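Work and Automation, Unit 6: Handling cells and the people beside them
Course notes, Ilango Sundaram, 27/04/2025

6.1 Scope
These notes cover the return-sorting line at Findeck, Salinas site. The line takes back rented tableware and small household goods, checks them and sends them to shelving. Before the change, all sorting was done by hand at 66 stations. Daily volume at that time was 4,000 items.

6.2 Task split
The Dunov cell now handles rigid items that can be gripped from above. Staff keep soft goods, damaged goods and anything the cell rejects. The split is set by item shape and surface. Price plays no part in it. Flat, shallow items such as plates are a known weak point for two-finger grippers: the rim offers little height to close on, and a glossy white surface gives the vision system few features. Long, narrow items bring a separate problem, as the grip point decides whether the item tilts when lifted.

New item types are tried in simulation before they are released to the line.
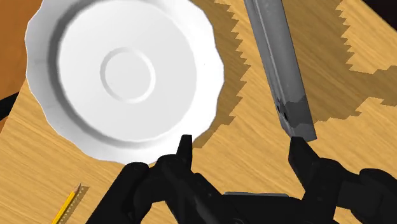 Fig. 6.1. Simulated tabletop with plate, gray bar and pencil; gripper fingers open.

Note the hard shadows with stepped edges in Fig. 6.1. Rendered light differs from shop light, and a grasp setting tuned on one has to be checked on the other. At Findeck this check is done by former sorters, who were retrained in October.

6.3 Changes in the job
Sorters became cell attendants. The hand work fell and the watching work rose. An attendant clears rejects, logs the cause and restarts the cycle. In the first period the log held 1,849 stops, of which 400 were labeled "other". The label was later split into four causes at the attendants' request.

Pay grade was left unchanged at first, although the new job calls for fault reading. Pace is now set by the cell, and breaks have to be scheduled against it. Compare the Vendero case in Unit 5, where attendants could slow the line themselves.

6.4 For the seminar
Read the Vendero shift agreement, sections 2 and 3. Bring a one-page note on who should own the stop log and who may change its labels.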